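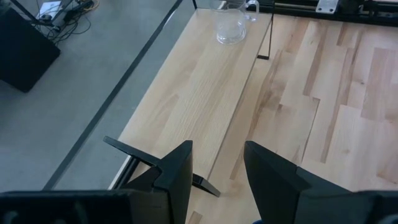 The gripper fingers over the wooden board, with a glass pitcher at the far end.

PUNDLOW SERVICE GROUP PUBLISHES UPKEEP RECORD FOR ITS TABLETOP CELL, MINUS THE SALES TALK

Firthorpe – Pundlow Service Group today released the full setup and service record for the robot cell it runs at its Firthorpe workshop. The record covers 2287 hours of running. The cell handles mugs, pitchers and other kitchenware, and it was sold to us as a machine that would need very little care once it was in place. We bought it on those terms. The record does not support them.

The cell uses the Costard gripper, a two-finger unit that bolts to the wrist and carries its own small camera. The supplier's guide allows 40 minutes for first setup. Our first setup took two working days, and most of the second went on the wrist camera, which had to be lined up again each time the finger mounts were touched. The guide has one paragraph on this. We think it needs a chapter.

Pundlow logged 18 stops that called for a person with a tool. Loose finger screws led the list, followed by cable wear at the wrist and drift in the camera mount. None of these faults is unusual or hard to fix. Our complaint is that none of them appears in the supplier's schedule, which lists a yearly grease and a wipe of the lens.

The company has now dropped that schedule and wrote its own. Under the new routine, the fingers are checked for play every Sunday before the cell is started, the wrist cable is inspected along its whole length, and the gripper is brought down over a mug on the table to see whether it still comes in centered on the rim. If it does not, the camera mount gets looked at before anyone opens the software. We lost a good deal of time early on by doing it the other way around. 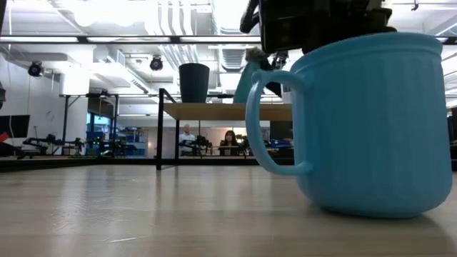
The gripper just above the rim of a light blue mug at the Firthorpe workshop.

The rim check is crude and we make no great claims for it. It will show a bent finger or a shifted mount. It will not show a worn gear, and we have yet to see a cheap test that does. The Pešek self-check package, which we ran for a month alongside our own routine, reported the gripper as healthy on mornings when a finger could be wiggled by hand. We have asked for an explanation and will add it to the record if one comes.

Glassware remains an open question. The Costard sheet says the gripper handles clear objects with no change of settings. Pundlow has not been able to confirm this, and customers should treat the line with care until somebody shows the test behind it.

The company is not telling anyone to avoid cells of this kind. Ours is still in use, and we expect to keep it. Buyers should ask for the service log of a unit that has been running for a while – a real log, with the stops left in – and should plan for regular time with a hex key in hand.

The record, the weekly check sheet and the list of spare parts are free on request from the Pundlow service desk in Firthorpe. The next update is planned for October and will include the new wrist cable, if it has arrived by then.

About Pundlow Service Group

Pundlow sets up, maintains and repairs small robot cells for workshops and test kitchens. It does not sell robots or grippers and takes no commission from those who do.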